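July 21, 2024

Made the white bean stew again, the one Patricio Olmedo wrote out for me in December. I used a whole jar of Casado peppers this time and 2 cups of beans, soaked overnight. It needed more salt than he says.

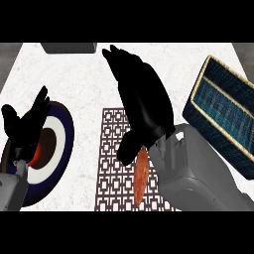
Can the peppers go in at the start with the onions? They go soft and lose their taste that way, so I add them for the last 20 minutes.

The smoked paprika was the Veren one - stronger than I'm used to, and half a spoon was plenty. I let the pot sit with the lid on while I cut bread and washed the parsley. The broth was still thin, so I mashed a ladle of beans against the side and stirred them back in.
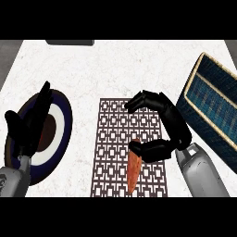 After that it was thick enough to eat with a fork. Two bowls left over, both in the freezer. Next time I'll try it with less garlic and a bay leaf. Need to buy onions.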